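The moving guide from Dedier says every piece of drinkware gets its own sheet of bubble wrap. Every piece. We're leaving Flenddale with two people's worth of dishes, and I had doubts about this before the first roll was open. 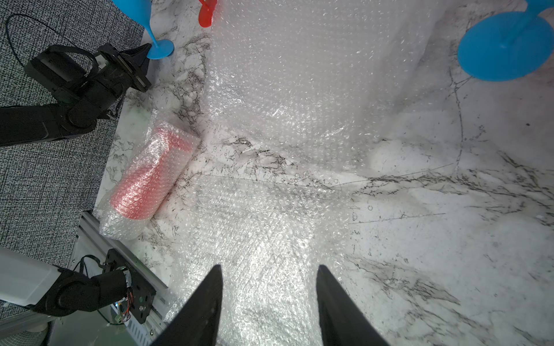
Plastic cups don't need the treatment glass does. I bought 100 feet of wrap anyway, on the theory that I'd sooner have extra. Look at those blue goblets lying on the marble pattern, though – a stem and a flat base, all plastic. Back in August I dropped one down the stairs and it bounced. The guide doesn't mention bouncing.

What it does do is eat the roll. A full sheet around a short cup leaves a fat tail of plastic at one end, and the tails take up more of the box than the cups. 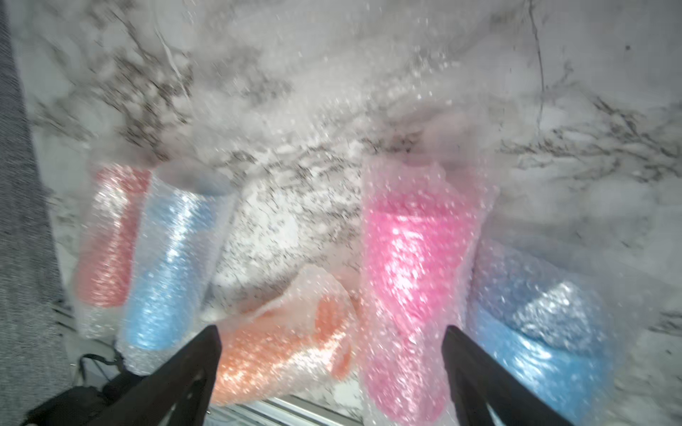

Can you put two cups in one sheet? Sure, if they're plastic, with a fold of wrap between them so they don't rub.

I also don't buy the color-coding tip – wrap by color so you can find things later. Later I'll want a cup, any cup. The Vukia boxes I ordered say they hold 125 pounds, and I can't imagine what mug collection they had in mind.
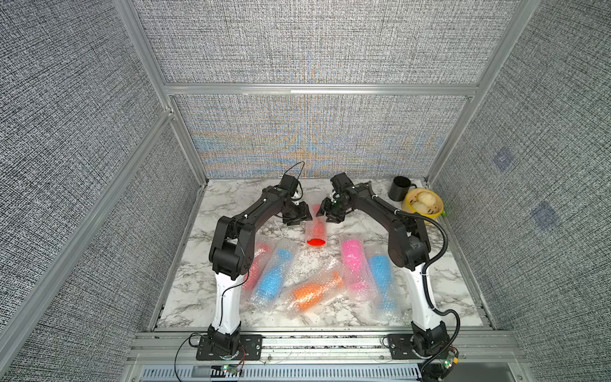

Wrapped cups on the table, with the black mug and the yellow bowl of buns at the back.

The mug gets two sheets. On that one I agree with Dedier.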